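4.3 Comparing finger pads on the hand-held gripper

Use this procedure when you have two pad sets and need to decide which one to keep on the Rutden hand unit. Allow 15 minutes per set. You need the hand unit, both pad sets, the 2 mm hex key and a bed or table with bedding on it.

1. Switch off the recorder before you touch the linkages.
2. Fit the first pad set. Tighten each screw until it stops, then back it off slightly.
3. Open and close the fingers several times by hand. Both pads should meet flat along their full length.
4. Switch on the recorder and wait for the steady light.
5. Hold the unit over the bed with the fingers open and check the preview. Both pads must be in view, with the fabric visible between and beyond them.

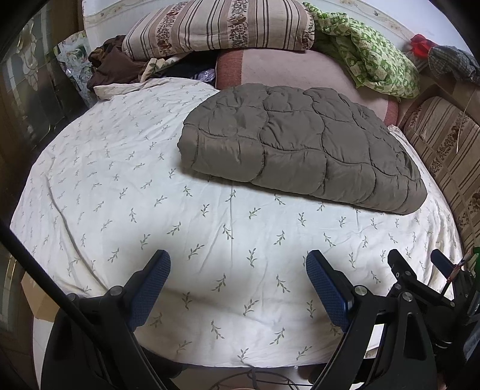 Reading time: 2 min

The blue pads have a fine diamond grip pattern. For the first round, work on the fitted sheet. For the second, use the folded quilted blanket, which has a slightly glossy surface and a visible seam line at the edge.

6. Pinch the sheet at a crease, lift it a hand's width, and let go. Repeat until you have a full row on the log sheet.
7. Take the blanket by its near corner and repeat. Log slips separately from missed grasps.
8. Change to the second pad set and start again from step 3.

Note: Keep the same operator for both sets. In our November trials, Zhuoran Yu and Corinne Mercado closed the fingers at different speeds, and their results could not be compared.

Note: Pads are rated for 3,000 closures. Do not compare a new set with a used one.

CAUTION: Keep cables clear of the finger linkages. A cable caught at a pivot can pull out of its connector.

CAUTION: Do not clean the pads with solvent. Wipe them with a damp cloth and let them dry before the next round.

If the slip counts for the two sets are nearly equal, keep the set that is already fitted. Send completed log sheets to Weidong Du. For recorder faults, see section 6.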